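About Postwood

Welcome, and thank you for wandering over to this page! Most people come to our site looking for class times or the price list (both are under Visit, at the top), so if you have clicked on About we are going to assume you have a cup of something nearby and a few minutes to spare.

Postwood is a small school of bread and pastry in the town of Drastadstead. We teach grown-ups and teenagers how to bake at home, in ordinary ovens, with flour you can buy at an ordinary grocery store. We have been doing it long enough that some of the teenagers from our early classes now come back as the grown-ups, which makes us feel old and very happy at the same time.

How we got started

The school began in the back half of a feed store on the Virkilthorpe road. The front half still sold chicken scratch and salt licks, and on Saturday mornings the line for our cinnamon rolls got tangled up with the line for hay. We had one oven, which ran hot on the left side, and every recipe from those days has a note in the margin telling you to turn the pan. A few of our recipe sheets still say it. We keep meaning to take it out, but then somebody writes to tell us their oven at home does the very same thing, so it stays.

When the feed store closed, we moved into the old post office, and that's where the Post in our name comes from. The wood is from the floor, which we sanded ourselves over one long, dusty August and which we are still a little vain about. The sorting counter became our shaping table, and it is the right height for kneading if you are tall and nearly the right height if you aren't (we have step stools, please use them).

What we teach

Our main course is called First Loaves and runs for six weeks. You start with a plain white sandwich loaf, go on to rye and whole wheat, and finish with a braided bread that you carry home under your arm like a trophy. There is a shorter course on pies, a holiday cookie weekend that fills up faster than anything else we do, and a sourdough class built on our own starter, Ko, who lives in a crock by the window and has been fed every day since the feed store years. Everyone who takes sourdough goes home with a piece of Ko. We have heard of Ko's relatives turning up in kitchens several states away, and we love getting pictures, so do send them!

Classes are kept small on purpose. We would like to be able to stand beside you when your dough is doing something odd, put a hand on it, and talk it over. Last year 244 people baked with us, and we could tell you what a surprising number of them made for Thanksgiving.

How we do things

We weigh our ingredients. That is the one thing we are stubborn about, and it does put a few people off at first, especially if you grew up with a grandmother who used a chipped teacup and never once went wrong. Bring the teacup along if you like, and we'll weigh what it holds, and after that you'll have her recipe on paper. A beginner's loaf in our kitchen starts with 400 grams of flour, and we go from there.

We don't waste much, either. Ends and lopsided rolls go into bread pudding, and trimmings of pie crust get cinnamon sugar and disappear before the pies are done. 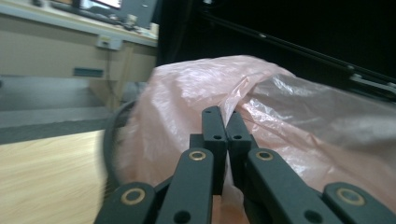 Storage is the question we get more than any other, and we have strong feelings about it, so forgive us if we go on a bit. A crusty loaf wants to sit cut side down on a board for the first day, with nothing over it but a towel. A soft loaf is different, and so are dinner rolls and anything with butter and egg in it, and for those a plastic bag is just fine, even a thin pink one pinched up at a fold until it bunches into a crumpled ridge. Let the bread get completely cool first, please, or you'll have a soggy bottom by suppertime. If you won't finish it in two or three days, slice it and freeze it, and toast it straight from the freezer.

Coming to see us

The shop counter is open on Friday and Saturday mornings until the bread runs out. A single evening class is 50 dollars, and that covers ingredients, the loan of an apron, and whatever you bake. If the price is in your way, write to us anyway. We hold back a few places in every course, and you needn't explain yourself to get one.

Parking is behind the building, and the door you want is the green one on the side, up the ramp. The front door still says Stamps. It sticks in wet weather, so give it a good push if you end up there by mistake.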